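4.2 Trays and loose parts at the kitting bench

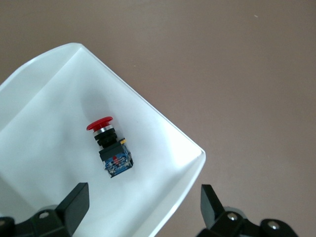 Figure 3. Emergency stop button lying on its side in a white plastic tray.

Why put parts in a tray at all, when the bench is flat and clean?
Parts on a bare bench drift. They get nudged by sleeves, mixed with the last job's leftovers, or knocked to the floor, and a tray keeps one job's parts together until the panel is wired.

The rest of this section deals with how trays were used at the Lellgate workshop, where small control panels are put together in batches. Observation notes by Galanis, interviews by Hjaltested, mostly mornings. The other site, Villanueva, is covered in 4.3 and differs in a few ways we come back to there.

Kitting at Lellgate is done before wiring and by a different person. The kitter works from a printed list, takes parts from the shelves, puts them in a tray, passes the tray along. One tray per panel in principle. In practice small panels got doubled up on busy days, two lists folded together under one tray, and this was where most of the swaps we logged came from. The wirers knew it. One told us she always tips out a doubled tray and sorts it again from scratch, which takes longer than kitting it twice would have done.

Emergency stop buttons came up in the interviews more than any other part. They are awkward things to store. A domed head, a collar, a square body behind, so they don't sit nicely any way up. Stood on the head they wobble, stood on the base they topple when the tray is carried. Left to themselves they end up lying down, as in Figure 3. Most kitters had stopped fighting this and simply laid them flat to begin with. Two habits were common:

Laying the button down last, on top of nothing, so the head doesn't rest against a terminal block or anything with a sharp corner.

Keeping the button in one piece until the wirer needs it. The mounting nut has to come off for the head to go through the panel, and a nut taken off early is a nut on the floor by lunchtime. Several people said this in nearly the same words.

The second habit isn't universal. One kitter on the late shift liked to split head and body beforehand "to save them the bother", and the wirers were split on whether it did. Those with a full row of identical panels liked it. Those doing mixed work didn't, as the bodies look alike once they're apart from the heads and the contact blocks have to be checked again agianst the list.

Tray colour. We had not planned to ask about it, but it kept coming up. The workshop had grey trays for years and moved over to white ones from a supplier called Rivico. Dark parts show up better on white, everyone agreed on that. Black collars, black housings, black cable glands: on the grey they vanished into the corners. The complaint about white was dirt. Swarf and grease show straight away, and the trays now get wiped on a Sunday when the line is down. We would call that a benefit, the kitters called it a chore.

Shape of tray. Shallow walls make it easy to get fingers under a part. They also let round things climb out if the tray is carried at a tilt. Rounded corners were liked for cleaning. Against that, small washers slide along a curved corner and won't be pinched up, so washers now travel in a twist bag. The older square-cornered trays had the opposite problem and we saw a screwdriver tip being used to dig them out.

Errors. Over the study 109 trays were checked by us between kitting and wiring. The faults were of three sorts: part missing, wrong variant, extra part left from an earlier job. Missing parts were nearly always small. Wrong variants were nearly always buttons and switches, where the difference between the right one and the wrong one is in the contact block and can't be told from the head. A tick on the list was no help here, the tick being made for "button, red" and no more. Following this the Lellgate list was changed to give the block type on the same line as the head, and Hjaltested sat with the kitters for a morning to go through the wording. We don't have figures for after the change.

Leftover parts were the least serious and the most annoying. A spare nut in a tray makes the wirer stop and go looking for what it belongs to. The Tumel list format, used at Villanueva, has a box for "tray empty before start", and that box is discussed next.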